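Pleltine Support
Ticket 271: Recorded demos replay with the gripper closing late
Product: Junix teleop recorder
Opened by: Amber Smits
Assigned to: Rutilio Manríquez
Status: Waiting on customer

Amber Smits, 9:40
We are teaching the arm to handle a cup and a plate by remote control. Live control is fine. When I replay a saved demo, the arm follows the path but the gripper closes late and misses the cup. Same task each time, same table. Stills from the head camera attached. 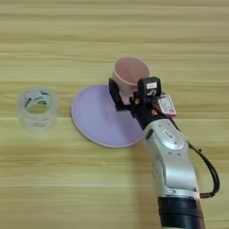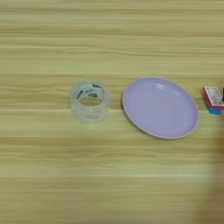
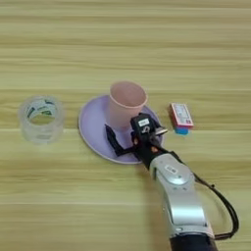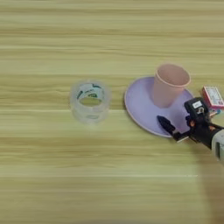
Head camera, cup and plate task. Cup held over the plate in the first, cup on the plate in the third and fourth.

Rutilio Manríquez, 10:15
Thanks, the stills are clear enough. Please send the recorder log and tell me which version you are on. Also, is the gripper on the same clock as the arm, or on its own?

Amber Smits, 10:50
Version 2. Log attached. I don't know about the clock – Eustaquio Beltrán set the arm up and I have asked him.

Rutilio Manríquez, 11:30
From the log: arm joint messages and gripper messages are stamped by different machines. The gripper stamps are 800 ms behind the joint stamps from the first line to the last, so it is a fixed offset and not dropped messages. Live control doesn't use the stamps, so you wouldn't notice it there.

Please try this:
1. Stop the recorder.
2. In settings, change "stamp source" from "device" to "host".
3. Restart the recorder and the gripper driver. The driver only reads the setting when it starts.
4. Record 3 new demos and replay each one.

Amber Smits, 13:20
Done. First replay was still late, but I had forgotten to restart the driver. After restarting it I recorded 3 again and all of them picked up the cup on replay.

Eustaquio says the gripper was on its own clock. Can the old demos be saved? Yolotzin Rosales did most of them in February and would like not to do them again.

Rutilio Manríquez, 13:45
Yes, if the offset is the same in every file. Run the shift tool on a copy of the folder, not the original, and replay a few before you train on them. Any file with a different offset will be listed at the end – leave those out and send me the list.

Amber Smits, 14:05
Copying the folder now. Please keep the ticket open until Yolotzin has checked the replays.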